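Stornby Trestle Table, Model 2273

Supplied to schools, libraries and public halls by Musbridge Furnishings

The Stornby is a general-purpose table for rooms that change use during the day. It is suited to reading rooms, meeting rooms and craft areas, and may be ordered singly or in sets. All tables are finished at our Musbridge workshop and leave it fully assembled.

Finish and colour

The top is offered in natural, honey and dark brown. Customers matching existing furniture should request a colour sample before ordering, as timber varies in tone from one board to the next. The dark brown finish is the usual choice for council chambers and reading rooms. 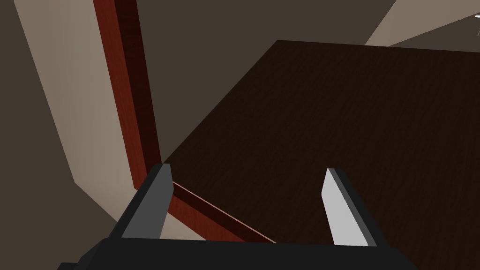
Care and cleaning

Wipe the surface with a soft, damp cloth and dry it at once. Floluvel oil may be applied each October, or more often where the table stands in direct sunlight. Do not use bleach or abrasive pads. Hot vessels must be placed on a mat.

Specifications

Height: 74 cm
Width: 105 cm
Maximum order without prior notice: 10 tables
Guarantee: 5 years on frame and joints
Fittings: Eyvindsson pattern, replaceable

Orders and enquiries

Orders are accepted in writing from registered organisations. Please state the finish, the number of tables and the delivery entrance to be used. Questions about colour matching or replacement fittings should be addressed to Seo-ah Jeon, Customer Accounts.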